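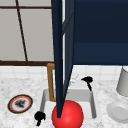 The old kitchens at Figueroa were fine for one person making toast and not much else, according to a tenant who answered Milar's resident survey, and the same complaint came back from nearly every floor. Milar will now replace them.

FLELLOV, 25 December 2018 -- Milar, the owner and manager of the Figueroa apartments on the north side of Flellov, has signed a contract with Tider to renew the kitchens in all 309 units of the property. Work starts in January in the east building and moves to the west building once the east building is finished.

The contract covers cabinets, countertops, sinks, faucets, supply lines and drains. It also covers the shutoff valves under each sink, many of which date from the original construction and can no longer be closed by hand. Until now a leaking faucet in one apartment has often meant turning off the water to a whole stack of units. Under the new layout each kitchen will have its own working shutoffs, and each stack will have a main valve in the basement that the building staff can reach without entering an apartment.

Stoves and refrigerators are not part of the contract. Appliances less than five years old will be moved out, stored on the same floor and put back. Older ones will be replaced by Milar under its regular schedule, which the kitchen work does not change.

What tenants can expect

Each apartment will be without a kitchen sink for 2 working days. Water to the bathroom will stay on except for short periods, and the building office will post those times on the door of each floor's laundry room. Tenants do not need to move out. They do need to empty the cabinets, clear the counter and move anything stored under the sink before the crew arrives. Boxes can be picked up from the office at no charge.

Milar will credit each household $80 toward the next month's rent to cover meals during the work. The credit is automatic and does not require receipts. Households that need more help, such as those with a newborn or a resident on a medical diet, should speak to the office as early as they can. A furnished unit on the ground floor of each building is being kept open for cooking while the work goes on.

Crews will work from 8 a.m. to 5 p.m. Cutting and drilling will be limited to the hours between 9 a.m. and 4 p.m. Countertops will be cut to size at Tider's shop and brought in finished, so most of the dust will stay out of the halls. Floors and elevators will be covered, and the freight elevator in the east building will be set aside for the crews in the mornings.

Choices of finish

Tenants will be able to choose between a light and a dark cabinet front. The countertop and sink will be the same in every unit. Milar looked at offering a choice there too and decided against it, mainly on account of repairs: one type of sink means one set of spare parts in the basement. Sample doors are on view in the lobby of the west building. Tenants who do not return the choice form will get the light fronts.

Cost and rents

Milar is paying for the project out of its building reserve. There will be no special charge to tenants, and rents will not be raised on account of the work during any current lease. The company expects the new faucets and valves to cut the number of plumbing calls at Figueroa, where kitchens made up 40 percent of all repair requests in the past year.

Old cabinets in usable condition will be offered to tenants first -- several have already asked for them for storage -- and the rest will go to a reuse yard in Flellov. Metal sinks and pipe will be recycled.

Schedule

The first apartments will be those on the top floors of the east building, and crews will then work down floor by floor. Every household will get a written notice two weeks ahead with its dates, followed by a reminder the evening before. Dates can be swapped once, as long as the neighbor on the same stack agrees. Swap forms are at the office.

About Milar

Milar owns and manages rental housing in Flellov and nearby towns. Its main office is in Flellov.

About Tider

Tider builds and installs kitchens for apartment owners and runs its own countertop shop.

Press and tenant questions may be directed to the Milar office at Figueroa, ground floor, east building, during regular business hours.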